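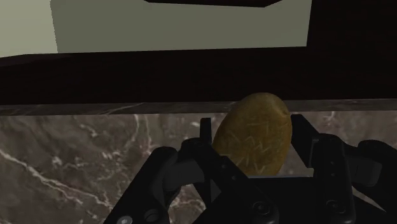

Storage losses in table and seed potatoes: notes for the afternoon session

Slide 1. Title
Give name and affiliation. Mention that Hamish Quinlan did the respiration work and will take questions on it at the end. Handout is on the side table. Start at 2:00, leave time for the panel.

Slide 2. Scope
Talk covers bulk piles and box stores, harvest to end of March. Processing contracts are left out, different temperature targets and a different sprout policy. Weight loss, rot and sprouting are treated separately even though the grower sees one number on the pack-out sheet.

Slide 3. Where the weight goes
Most early loss is water through unhealed skin. Respiration is the smaller term once the pile has cooled. Point to the steep part of the curve on the left. Skinned tubers lose water many times faster than sound ones until the wound periderm forms. Do not give a single multiplier, it depends on cultivar and on how green the crop was at lifting.

Slide 4. Curing
Hold at 50 to 60 F, high humidity, for two weeks or so. Fans on low. Common mistake is pulling the temperature down on the first cold night to save run hours later. At 45 F wound healing is slow enough that Fusarium gets in first. If the crop came in with wet rot or frost damage, skip the warm cure and dry it. Say this twice.

Slide 5. The Mahuika store
Box store, 2,000 tons nominal, overhead throw ventilation. Rawiri Goodwin ran the logging. Probes at 4 heights in 16 stacks. Before the season we expected the top boxes to be warmest. They were, but the spread from the fan wall to the far wall was larger than the spread from floor to top. Pause here, someone usually asks about the plenum. Backup slide 14 has the duct drawing.

Slide 6. Air path
Air takes the gap between stacks before it goes through the boxes. Goodwin closed the end gaps with curtain sheeting in January. Spread came down. We have one season of this and no control store, so call it an observation.

Slide 7. Condensation
Explain dew point in one sentence only. Outside air warmer than the pile must not be let in, however dry the reading looks. Ceiling drip is a separate problem from condensation on tubers, and the fix is insulation or a small amount of heat above the crop. Growers mix the two up. Silver scurf follows the wet layer.

Slide 8. Cultivars
Nadura: long dormancy, thin skin, bruises at low pulp temperature. Lift above 50 F.
Lurkesari: sets skin well, sprouts early. Sell first.
Cesska: only two stores in the set, do not rank it.
Correct the label on the y axis verbally. It should read percent of loaded weight.

Slide 9. CO2
Sensors drift. Ours read high by January and were swapped out. Purge on a schedule if the sensor cannot be checked. High CO2 darkens fry color, which table growers do not care about, but it also tells you the fresh air door is stuck.

Slide 10. Unloading
Warm the pile before handling. Bruising at grading cancelled a good part of the gain from better curing in one of the stores. Do not name the store.

Slide 11. Open questions
Humidity measurement above 95 percent. Cost of variable speed drives in small stores. Whether curtain sheeting holds up for a second season.

Slide 12. Contacts and data
Tables are available on request. If short of time, drop 9 and go from 8 to 10.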